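How to Make Cold Brew Coffee at Home

By Iara Villalba
September
179 shares | 60 comments

Cold brew takes very little work and a lot of waiting. If you set it up before bed, you can strain it in the morning and have coffee for most of the week.

What you need

A large glass jar with a lid, a fine mesh strainer, paper filters, and a scale. A measuring cup will do if you don't own a scale, but the batches will vary.

For coffee, buy a medium or dark roast and grind it coarse. I use the Brunen dark roast. The Espinoza house blend also works and is a little sweeter. Pre-ground coffee for drip machines is too fine and leaves sludge at the bottom of the glass.

Step 1: Measure

Put 60 grams of ground coffee in the jar. Add 500 milliliters of cold, filtered water. This makes a concentrate that you will thin out later. To make more, double both numbers.

Step 2: Stir

Pour in half the water first and stir until all the grounds are wet. Add the rest and stir again, gently. Dry clumps tend to float, so push them under with the back of a spoon.

Step 3: Steep

Cover the jar and leave it on the counter for 12 hours, or in the refrigerator for 18. Lighter roasts need the longer end. Past 24 hours the coffee turns bitter and woody.

Step 4: Strain

Pour everything through the mesh strainer into a clean pitcher. Throw out the grounds, then rinse the strainer, line it with a paper filter, and pour the coffee through again. The second pass is slow. Don't squeeze the filter.

Step 5: Serve

Fill a glass with ice and mix one part concentrate with one part water or milk. Taste it before adding sugar. Grażyna Sadowski, who taught me this method, uses oat milk and a pinch of cinnamon.

Storing it

Keep the concentrate in a closed container in the refrigerator and finish it within a week. Thin out only what you plan to drink. Leftovers can go in an ice cube tray for iced lattes.
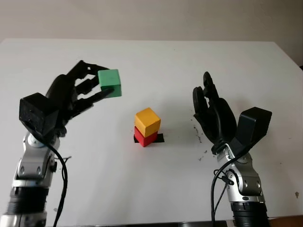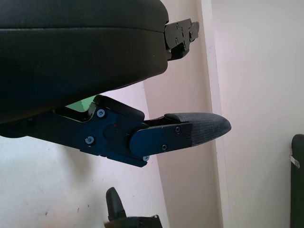
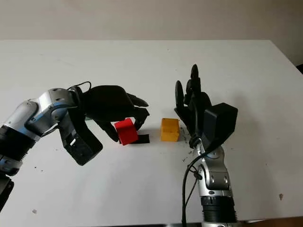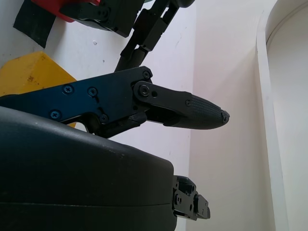

First and third: the white tabletop and the wall behind it.

Related

How to Clean a Burr Grinder
Dimer Pour-Over Stand: Our Review
Iced Tea Without the Cloudiness
Which Milk Froths Best?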